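Workshop notebook, October
Friday, started 8:15
Dark cottons, color bleed and rinse

Carrying on from the last entry. The question is still why the navy lot from Avcı keeps giving color in the second rinse when the black from the same dye house does not. Both went through the same fixing bath according to the sheet that came with them. I am not convinced the sheet is right for the navy.

Setup for the morning

Molloto drum machine, short program, 40 degrees, spin at 1000. Cernus liquid, the unscented one, at the same dose as before. White cotton strips pinned to each piece at the hem and at one side seam. Pins are the brass ones. The steel ones left a rust spot on a strip last month and I had to throw out that reading.

Jar tests on the bench alongside. Each jar gets 1000 ml of tap water and 100 g of dry cloth, lid on, turned over by hand every few minutes. Same tap for all of them. I let it run for a minute first.

Notes as they came

8:40 Black in, first load. Strips came out clean at the hem, very faint gray at the seam. Same as before.

9:20 Navy in, first load. Wash water was clearly blue at the window. Strip at the hem took color all the way along, strip at the seam was worse. Seam thread is polyester and has not taken anything, so it is the doubled cloth holding dye and letting it go late.

9:55 Navy again, rinse only. Still blue. Less than the first, but I would not put it in with anything light.

10:30 Jars. Black jar water is nearly clear. Navy jar looks like weak ink. Put both against the white tile by the window and compared with the strips. The jars and the drum agree, so it is not something the machine is doing.

10:50 Tried a navy jar with a spoon of salt, mostly to have an answer for the people who keep asking. Same color as the plain one by eye. Vinegar jar also the same. Neither one sets this type of dye and I would like to stop testing it.

11:15 Repeated the navy jar with water from the hot tap, let it stand until it matched the drum temperature on the thermometer. More color than the cold jar, and it came off faster. So the care label on the Bivau shirts needs to say cold for the first few washes, whatever the dye house tells them.

Sorting and carrying

Separate baskets for damp darks from now on, and a liner in any woven one. Dye gets into the weave and stays there. The plain plastic tubs wipe clean but they hold water at the bottom, and a piece left sitting in that gets a tide line. Open weave drains better. Line it with an old towel, empty it right away, dry the basket upside down.

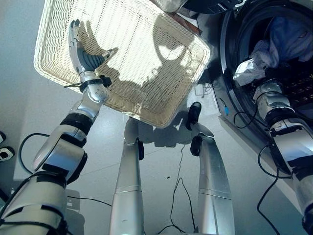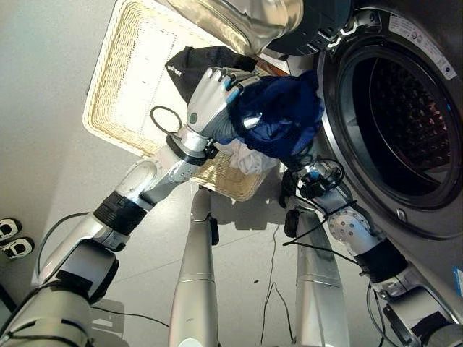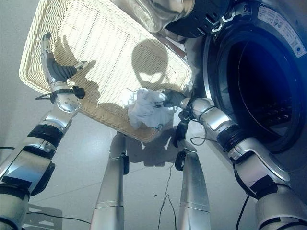 Drying

Line dried the black and the first navy load inside out, away from the window. The second navy load went flat on the rack. The flat pieces dried more evenly. On the line, the navy had a darker band along the bottom hem where the water collected. It can be rinsed out but it comes back if the piece is hung the same way. I turned one piece end for end halfway through and the band was much weaker.

Dry rub test at 2:30, white cloth over the finger, ten strokes on the chest and ten on the seam. Black: nothing on the chest, slight mark on the seam. Navy: marked in both places. Wet rub on the navy was bad enough that I only did it once.

Things that went wrong

The label fell off one navy strip in the drum. I think it belongs to the first load, going by the depth of color, but I have marked it with a question mark and left it out of the book.

Turned the jars for longer than planned in the second round. Phone rang. The black one did not change. The navy may read a bit high for that round.

The drain filter on the Molloto had lint in it from somebody's towels. Please clean it after use, it takes a minute and it is on the sheet taped to the lid.

To do

Ask Avcı for the bath record for the navy, the real one with temperatures, and whether it had a final soaping at the boil.
Repeat navy with a fixing agent on a small piece only. Check for shade change against an untouched piece in daylight.
Cut more white strips. The pinking shears are dull.
Draft new label wording for Bivau: wash separately, cold, inside out, dry flat.
Order Cernus unscented, we are on the last bottle.

Left the wet rub cloth and the strips on the top shelf to dry, navy on the left. Machine off at the wall, 4:10.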